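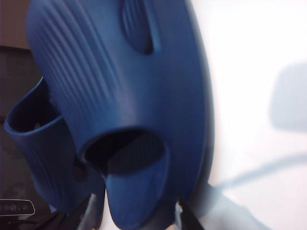
Wrist view at close range: ribbed blue rubber, with a black finger against the right side.

Iven Akitz two-arm bench kit: review
Knut Vogler, 28 January 2019

The Akitz is sold by Iven as a bench kit for handling soft and semi-rigid goods. The package contains two arms with two-finger grippers, a camera for each wrist, a fixed camera, a controller and the recording software. Arms and table are bought separately from most suppliers, so a single order number has some appeal. Our unit was the standard version with the narrow fingers.

Assembly took 18 hours, spread over several sessions. The mechanical part is straightforward and the bolt patterns match the drawings. Most of the time went on calibration. Each wrist camera has to be registered to its own arm and then both arms to the fixed view, and the manual covers the second step in one paragraph. Solène Vidal did the registration twice, the first result having drifted after a bracket was retightened. Iven supplies no thread lock with the kit. It should.

Cable routing is left to the customer. The right arm needs a service loop at the wrist large enough for full rotation, and a loop of that size can catch on the sensor bracket. We fitted our own ties. The manual shows the arms without cables.

Test goods

We used moulded footwear, folded cloth and padded envelopes. Footwear is the hardest of the three. It has no flat faces to speak of, the wall gives under load and then springs back, and a grip that is sound at the heel can twist the whole article when the second arm makes contact. Test articles came from Holarska, a distributor that wanted figures for turning and presenting single shoes to a label reader.
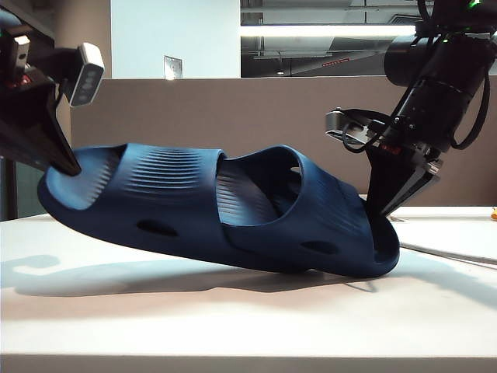 Navy slide sandal between the two arms, toe end raised, seen from the fixed camera.

With one arm at the toe and the other at the heel, the kit can tilt a sandal and keep it tilted. We ran 64 cycles of lift, turn and present at the default speed. 16 of them needed an operator to step in. The usual fault was a finger entering the shoe too shallow and riding up over the rim. Reducing the approach speed helped, at a cost in cycle time that Holarska would probably not accept.

Grip force is set in steps through the software. The lowest step is still firm enough to dent soft foam, and the steps above it are coarse. There is no force reading on screen during a cycle, only a log afterwards. For rigid parts this would not matter much. For rubber it means setting the value by trial.

Cameras

The wrist cameras are the better half of the kit. Mounting them close to the fingers keeps the contact point in view for most of the approach. The drawback is focus. Anything held in the grip sits nearer than the lens likes, and fine surface detail goes soft. Ridges and openings are still easy to pick out, and our edge detection coped. Small printed text was not readable at that distance, so the label has to be read by another camera.

The fixed camera gives a clean side view but loses the far side of the article behind the arms. A second fixed position would be useful. The controller has a free port for one, although the software does not yet list it as a source.

Software

Recording starts all cameras together and stamps them from one clock. Offset between views was never more than 2 frames. Export is slow. Sessions are saved in Iven's own format and have to be converted before other tools can open them, and the converter stops without a message if the disk is full. An update is promised for May.

Comparison

The nearest alternative we have used is the Wickramasinghe pair, which has finer force control and a better manual. It comes without wrist cameras, and adding them brings the price up to roughly the same level. For work on rigid parts we would take the Wickramasinghe. For soft goods, where seeing the contact point matters more, the Akitz is the stronger choice – provided the buyer has someone on site who can calibrate it.

Good: wrist camera placement, synchronised recording, accurate drawings.
Poor: coarse force steps, cable routing, converter, calibration chapter.

Spare fingers are sold in pairs only. Order one set with the kit, as the tips mark quickly.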